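Section 4. Setting Up the Vevton Lap Timing Unit

This section covers installation of the Vevton unit at a permanent circuit. It applies to club and regional race meetings. Temporary street courses are covered in Section 7.

4.1 Before You Begin

Confirm that the timing loop has been laid across the full width of the track at the start/finish line. The loop lead must be no longer than 38 meters. Longer leads require the Rallodura line amplifier, supplied separately.

CAUTION: Do not enter the track surface without permission from race control. 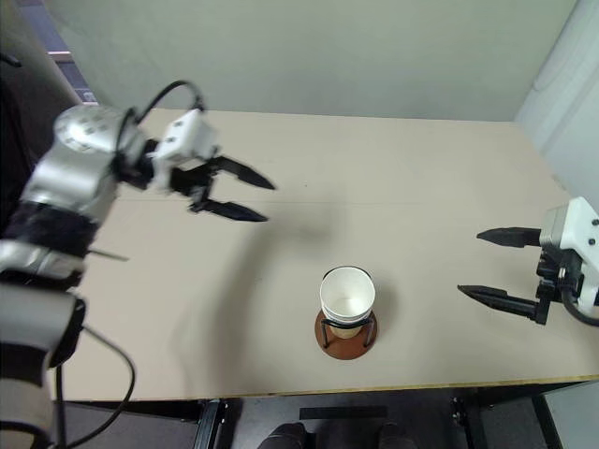 Can one timing unit serve both the main track and the pit lane?
Each unit reads a single loop. A second unit must be installed for the pit lane and given its own loop number in the setup menu.

4.2 Connecting the Unit

1. Switch off the unit and disconnect it from the power supply.
2. Connect the loop lead to the port marked LOOP. Tighten the collar by hand only.
3. Connect the network lead to the timing room computer.
4. Restore power and wait for the status light to turn solid green.
5. Open the setup menu and enter the circuit length in meters. The Plorkeck club circuit, for instance, is entered as 2,000.
6. Set the minimum lap time. Any crossing recorded sooner than this is held for review and is not added to the lap count.

NOTE: The unit stores up to 860 crossings if the network connection is lost. Stored crossings are sent when the connection returns. 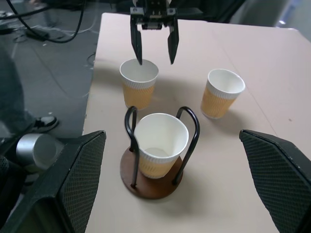 4.3 Registering Transponders

1. Select Entries, then Add Car.
2. Enter the race number and the transponder number exactly as printed on the entry form.
3. Repeat for each car. A meeting may hold up to 222 entries across all classes.
4. Save the list before the first practice session.

NOTE: Where two drivers share a car, register the transponder once and add both names to the entry.

If a transponder is not detected in practice, check that it is mounted upright and clear of metal bodywork. Tuominen brackets may be used on single-seat cars.

Vevton Timing Support | Contact your regional office | Copyright Vevton. All rights reserved. | Back to top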